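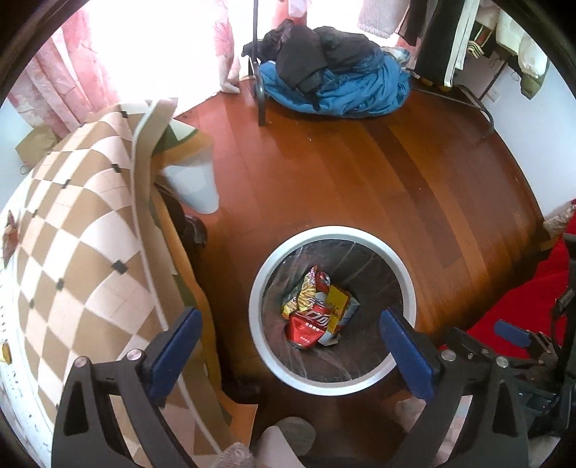 Meriem Salem asks whether the site register has to be finished before the first valuation is issued. It does. Retport will let you draft a valuation against an incomplete register, but the Issue button stays gray until every work package has an owner, a contract sum and a retention rule.

4. Setting up a refurbishment project in Retport

This section covers projects where an existing building is altered or extended and parts of it stay open to the public during the work. For new-build projects, go to section 5. You need Contract Administrator rights. Cost Manager rights are enough for steps 5 to 9.

4.1 Creating the project

1. Open Projects and select New, then Refurbishment.

2. Enter the project title exactly as it appears in the signed contract. The title is printed on every certificate and cannot be edited after the first one is issued.

3. Under Contract Form, choose the form and edition. If the contract was amended, tick Amended Terms and attach the schedule of amendments as a single PDF.

4. Enter the existing floor area and the added floor area in separate boxes. The unit is square feet unless the account default has been changed.

Note: Areas under 4000 square feet are treated as minor works. The Phasing tab is hidden for minor works. To show it, go to Settings, Display, and switch on All Tabs.

4.2 Work packages and phases

5. Open the Packages tab. Add one line per package, or import the cost plan from a spreadsheet. The import template is under Help, Downloads.

6. Give each package an owner from the drop-down list. People who have not accepted their invitation do not appear in it.

7. Open Phasing and create the phases. A project can have up to 6. Each phase needs a start date, a handover date and an access route.

8. Assign packages to phases. A package that runs across two phases must be split. Select the line, choose Split, and enter the value for each part. The parts must add up to the original sum.

9. Select Check Totals. Lines that do not reconcile are marked R. Correct them and run the check again.

CAUTION: Deleting a phase also deletes the access route and any inspection records attached to it. Export the records first.

4.3 Retention and valuation dates

10. Under Payment, enter the retention percentage and the percentage released at handover. Where sections are handed over separately, tick Release by Phase.

11. Enter the first valuation date. Later dates are filled in monthly. Check the entry for November if the contract sets a different cut-off before year end, and overwrite it by hand.

12. Name a certifier and a deputy. They cannot be the same person. The deputy can issue only when the certifier is marked Away.

13. Select Lock Register.

Note: Unlocking the register requires approval from both the certifier and the account holder. Any draft valuation is returned to the Cost Manager and must be submitted again.

4.4 Messages

R-2: Package value missing. Return to step 5.
R-6: Phase dates overlap on the same access route. Change one of the dates or add a second route.

Section last revised 26 October 2022. Checked by Nhi Giáp and Maksym Romaniuk.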